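Celtcombe, March 31, 2020

**Usent opens its practice rooms for an online demo day**

I've been to plenty of robot open days, and they usually involve a folding chair, a name sticker and a long wait for somebody to find the right cable. This one I did from my kitchen table, with a bowl of cereal, and I still managed to be late! Usent, the Celtcombe outfit that trains robot arms to work in ordinary homes, had planned to let visitors into its building this spring. With everybody staying home, it moved the whole day online and gave us a look at the simulated rooms where its arms get most of their practice.

We had 94 people signed in when I joined, and the number kept creeping up while the hosts sorted out the sound. (Somebody's dog had a lot to say during the welcome. I was rooting for the dog.)

The basic pitch is easy to follow. Before a real arm goes anywhere near a real apartment, its control program spends a long time in made-up ones. Usent says it has built 685 room layouts so far, each with its own walls, windows, furniture and light. Some are plain little boxes. Others are a bit grander, and my favorite of the day had a big green-tinted window looking out over a whole city, skyscrapers and all. I live across from a tire shop, so I stayed on that one for quite a while.
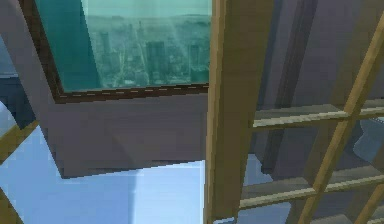
*City view from one of Usent's simulated rooms, with wooden framework in front.*

I asked in the chat why anyone would bother putting a skyline in a room for a robot. The answer was that real homes have windows, and windows do strange things to what a camera picks up. If a program has only ever practiced in a gray box, a bright pane of glass can throw it off badly. So the builders mix it up: tinted glass, wooden beams in awkward spots, deep corners, floors in colors I wouldn't pick for my own place. None of it is meant to be pretty, and the graphics are pretty chunky up close. The hosts were cheerful about that. They would sooner have lots of rough rooms than a handful of gorgeous ones, and they can run 40 of them side by side overnight.

The software underneath is called Negussie, and this was its first public outing. We got a short tour of the menus, which I'll spare you, and then a longer part where viewers voted on which room to load next. That was the most fun I had all day. You'd pick a layout, the hosts would drop the arm in, and off we'd go to see what it made of the place. I voted every single time and won twice.

There was a good stretch on failure, too, and I wish more companies did this. One of the hosts pulled up a log of 2775 practice runs and talked through the kinds of things that go wrong. The arm reaches for the wrong side of an object. It gets close and stops short. It treats a shadow as something solid and steers around it, or it gets muddled where two walls meet. Shadows took up a good ten minutes by themselves, with people in the chat tossing in ideas, a few of them sensible. Mine was to turn off the lights, and it was politely skipped.

What I liked is that they kept switching views so we could follow along from close in, near the gripper, where you lose any feel for the size of the room. A wall is suddenly most of your world. I've written about these machines for years and I had never really thought about how little they have to go on at some moments.
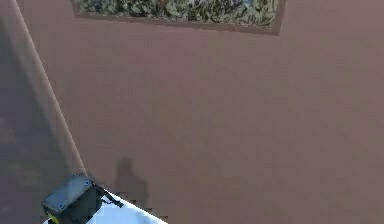

Gasonex wanted to know when any of this would reach an arm it could put to work. The company runs storage and packing sites and has been following Usent for a while, and its question in the chat was pretty blunt: a thousand good runs in a pretend living room don't tell a buyer much, so where are the results from real floors? Fair point, I thought, and a few other viewers piled on with the same thing.

Usent's reply was that tests with a physical arm are on the calendar for September, in a furnished set of rooms at the Celtcombe building, and that it plans to publish those results next to the simulated ones, good or bad. It wouldn't give a price or name a customer. Pressed again, the hosts said the rooms in Negussie are for practice and for catching the dumb mistakes early, and they don't expect anyone to buy on the strength of them. Gasonex said it would wait for the numbers.

The session ran long, mainly thanks to the voting, and the dog came back for the goodbyes. If you missed it, Usent is putting the recording up for everyone who registered, and a second online demo is planned for anyone who couldn't get in. You can ask to be added to the list through the company's website. Questions can be sent in ahead of time, and the hosts said they'd like more of them about kitchens.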